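Toy Bin FAQ - Justham Play Library

Borrowing, returning, cleaning, lost bits. Ask at the desk if yours isn't here.

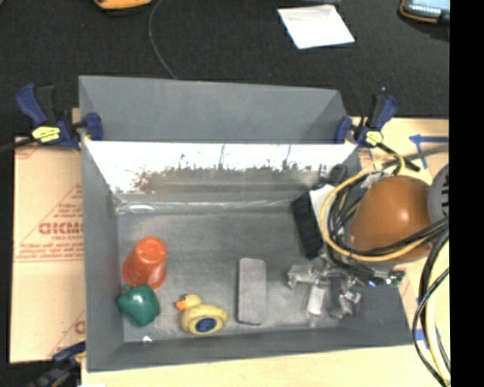 One parent wrote in to say the mixed bins are the best thing on the shelf but she never knows what has to come back in them, and could we please put the rules in one place. Fair. So, rules in one place.

What is a mixed bin?
A bin of odds and ends for small kids. A rubber duck, a cup, some play food, a block or two. No theme. Toddlers seem to like them better than the matching sets, and so do tired grown-ups. Every bin is different.

How many can I take?
One bin per family at a time. Plus 7 single toys off the open shelves if you want them.

How long can I keep it?
20 days. Renew once, by phone or at the desk. No second renewal if somebody is waiting.

Do I have to return the exact same toys?
Yes please. There's a number on the bottom of each toy in the bins at Justham and a list taped inside the lid of the carry box. Check it before you leave home, not in the parking lot.

We lost something. Now what?
Tell us. Small things (play vegetables, cups, single blocks) are no charge the first time. After that we ask for a swap, something close in size and in good shape. Doesn't have to match. A green pepper can be replaced with a toy carrot, nobody is checking the salad.

It turned up under the couch three weeks later.
Great, bring it in. Drop box by the side door is fine for loose pieces. Put it in a bag with your card number on it, otherwise it ends up in the Onach box with the other strays.

What's the Onach box?
Strays from all branches get sent to Onach and sorted there. If you lost something of your own in a bin, a sock, a pacifier, a car key (yes), ask them first.

How are the toys cleaned?
Hard plastic gets warm water and dish soap, then a rinse, then air dry on a rack overnight. Rubber bath toys get squeezed out and checked for gunk inside. If water comes out cloudy the toy goes in the trash. Wood is wiped only, never soaked. Bins get wiped between loans.

Should I clean them before I bring them back?
A quick wipe is nice. Please no bleach, and please don't run the bath toys through the dishwasher, they come out sticky.

Can the duck go in the tub?
Yes. Squeeze it out after and let it dry before it goes back in with the rest. Same for cups. Blocks stay out of the tub.

The bin looks scratched up.
They do get that way. Scuffs and marks on the walls aren't charged to you. Cracks are different, tell us if you see one, sharp edges mean we pull the bin that day.

What ages?
Mixed bins are meant for 9 months and up, with a grown-up close by. Some of the play food is small or has stems. If your kid still puts everything in their mouth, ask for a bin from the low shelf, which has bigger pieces only.

Any tips for getting it all picked up at the end of the day?
What other families tell us: tip the bin on its side and let the kid push things in. Call out one toy at a time. Big pieces first so the cups dont get buried. Leave it messy in there, we don't need it neat, just complete.

Can I donate toys?
Yes, at Justham and Han, Monday mornings only. Clean, no batteries, nothing with magnets. We can't take stuffed animals right now. Full up.

How many toys do you have?
3,455 at last count, all branches. Includes puzzles as one each, before you ask.

Is there a branch closer to me?
Justham, Onach, Han. Pridska is pick up only, order ahead and they'll hold it at the counter. Mixed bins can be picked up at Pridska but not returned there, no storage space.

Do you charge late fees?
No. But you can't take out anything else untill the late bin is back.

Can I reserve a bin?
Yes. Give us the bin number if you know it, or just say "any mixed bin" and you'll get the next one in.

Updated October. Old paper copies of this sheet still say two bins per family, ignore that.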